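Trastdale library to lend toys from new branch room in August

Families in Trastdale will be able to borrow toys as well as books when the public library opens a toy lending room at its Mill Street branch in August. The town council approved the plan at its last meeting before the summer break.

The room will start with 100 toy sets for children up to age seven. Borrowers will need a regular library card, and there will be no extra fee. Each card can be used to take out three sets at a time for a period of three weeks, the same loan period the library uses for picture books.

The opening stock leans toward pretend play and building. It includes play kitchens in carry bags, wooden trains, shape sorters, floor puzzles, doctor kits and dollhouse furniture. The library said it left out battery toys with small screens and anything that needs an app. Parents asked for that in a survey last winter, which drew 54 written comments along with the usual checked boxes.

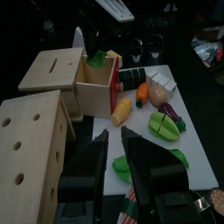

Play food, including corn and a carrot.

Play food was the item named most often in the comments. Several parents wrote that a good set is expensive and gets heavy use for a few months, then sits in a closet. Others said their children had met it at daycare and wanted it at home. The library has bought seven play food sets and will look at the waiting list after the first season before ordering more.

The toys come from two sources. Most were bought new from Wimum, a school supply company that also provides furniture for the children's area at the main library. The rest were donated by the Stornimano daycare center, which moved to a smaller building in the spring and no longer had space for them. Donated toys were checked for cracks, loose parts and missing pieces, and those that failed were not added to the collection.

The library is not taking donations from the public for now. Staff said there is no room to sort them, and that bags left outside the door will be thrown away. A donation day may be held next year.

Mill Street was chosen over the main library on account of parking and the ground-floor entrance. The room was last used for newspaper storage, and the bound volumes kept there have been moved to the main building, where they can be seen on request. New flooring has gone in, along with low shelves and a sink. The door has been widened to take a double stroller.

Money for the room came from the branch's regular repair budget and from a grant by Ông, the grocery store across the street from the branch. The store's name will appear on a small plate inside the room. Under the agreement, the store has no say in what the library buys and may not hand out flyers there.

At the council meeting, most of the questions were about cleaning and lost parts. The library's answer was that every set will be wiped down and counted when it comes back, and will stay off the shelf until the next day. Soft toys were left out of the collection for the same reason. Dress-up clothes were also dropped from the first list, though hats made of hard plastic are included in two of the doctor kits.

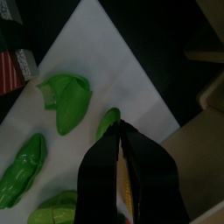 A set that comes back with a piece missing will not lead to a fine the first time. The borrower will get a message and two weeks to look for it. If the piece does not turn up, the library will decide whether the set can still be used. A play food set that is short one tomato will go back on the shelf with a note on the bag. A puzzle with a missing piece will be taken out of the collection. Borrowers who lose a whole set will be charged what it cost to buy, as they would be for a book.

One council member asked whether sets could be reserved for birthday parties. They can be reserved like any other item, but the three-set limit will apply, and the loan cannot be extended if someone else is waiting. Daycare centers and home daycare providers will be given a separate card with a higher limit, starting in the fall. The details of that card have not been settled. The council asked the library to bring a proposal before it begins.

The council vote was not unanimous. Those against it said the town should first restore evening hours at the main library, which were cut two years ago. The library said the two matters are paid for from different parts of the budget, and that a request for evening hours will be made again when next year's spending plan is drawn up.

Trastdale had a toy lending service once before, run from a church hall. It closed when the hall was sold, and its card file and a few of its wooden puzzles were given to the library. Two of those puzzles are still complete and will be part of the new collection. The card file will be on display in the branch hallway for the first month.

The toy room will be open during regular Mill Street hours, except for the last half hour of the day, when staff will be counting and shelving returned sets. Returns must be handed in at the desk. The outdoor book drop is too narrow for the bags, and the library has asked people not to take toys out of their bags to make them fit.

Children may play in the room while their parents choose, and one shelf of toys will be kept there for that purpose and will not be lent out. Food and drinks are not allowed in the room. A list of all the sets, with the number of pieces and the suggested age for each, will be added to the library's online catalog a week before the opening. Paper copies will be available at both front desks.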